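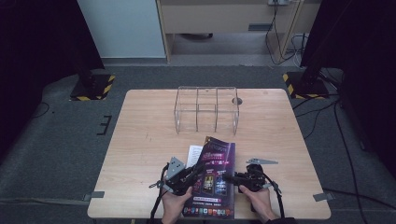 Perte de charge

À la prise de poste, le manomètre différentiel de l'unité 6 indiquait une valeur stable. L'opératrice la reporta dans le registre, colonne de gauche, puis ouvrit la trappe de visite du collecteur.

L'atelier de Mornwood soudait des châssis en acier inoxydable. Les fumées étaient captées par bras articulés, dirigées vers une gaine principale en tôle spiralée, puis vers deux ventilateurs centrifuges montés en parallèle. Le second avait été fourni par Delix après l'extension du hall. Le premier datait de l'ancien exploitant, la société Ziółkowski, dont la plaque restait rivetée sur la volute.

Le défaut avait été signalé par l'équipe de nuit. À chaque changement de régime, la gaine émettait un son grave, d'une durée de 19 secondes, toujours la même. Le bureau d'études avait conclu à une résonance du tronçon vertical et fait poser un collier supplémentaire. Le son avait persisté. On avait ensuite remplacé les manchettes souples, puis rééquilibré la roue. Le rapport de Bitano, prestataire de maintenance, mentionnait : « Vibrations conformes. Origine acoustique non déterminée. »

L'opératrice introduisit l'endoscope par la trappe. Les parois portaient un dépôt gris, fin, régulier. À l'aplomb du piquage du poste 2, le dépôt s'interrompait sur une bande de la largeur d'une main. Le métal y était propre. Elle fit pivoter la sonde. La bande faisait le tour complet de la section.

Un écoulement turbulent ne nettoie pas une tôle de cette manière. Elle nota le fait sans commentaire et demanda l'arrêt du ventilateur Delix.

La vitesse décrut. La pression remonta vers zéro. Le son se produisit comme prévu, chronomètre en main : 19 secondes. Elle avait posé la paume sur la gaine, au niveau de la bande propre, et ne perçut aucune vibration. Un demi-mètre plus haut, la tôle tremblait nettement. Un demi-mètre plus bas également.

Elle consulta les plans. Le tronçon vertical figurait sur le tracé d'origine, mais avec une bride intermédiaire qui n'existait plus. À cet endroit, le dessinateur avait porté une cote, barrée, puis une mention au crayon : « laisser passer ». Le reste de la phrase se perdait dans la pliure.

Elle fit relancer le ventilateur. Le débit au poste 2 s'établit à 78 % de la valeur nominale, comme tous les matins depuis la mise en service. L'écart n'avait jamais été expliqué. Les calculs de pertes de charge avaient été refaits à chaque audit, les fuites recherchées au fumigène, les registres remplacés. Une part de l'air aspiré au poste n'arrivait pas au ventilateur.

Le chef d'atelier demanda s'il fallait consigner l'installation. Elle répondit que les seuils réglementaires étaient respectés au poste de travail, ce qui était exact. Il demanda ensuite où allait l'air manquant. Elle referma la trappe et serra les écrous en croix.

Dans la colonne des observations, elle écrivit : « Gaine verticale, piquage 2. Ne pas poser de bride. Ne pas nettoyer. » Elle data, signa, et passa à l'unité suivante.

Le son revint à la pause, plus court d'une seconde. Elle rouvrit le registre.

Dernière mise à jour : 5 avril 2026

Ce site utilise des cookies pour mesurer son audience. En poursuivant votre navigation, vous acceptez leur dépôt. Gérer mes préférences

À lire également
Le banc d'essai
Tolérance générale
Procès-verbal de réception
Eau de coupe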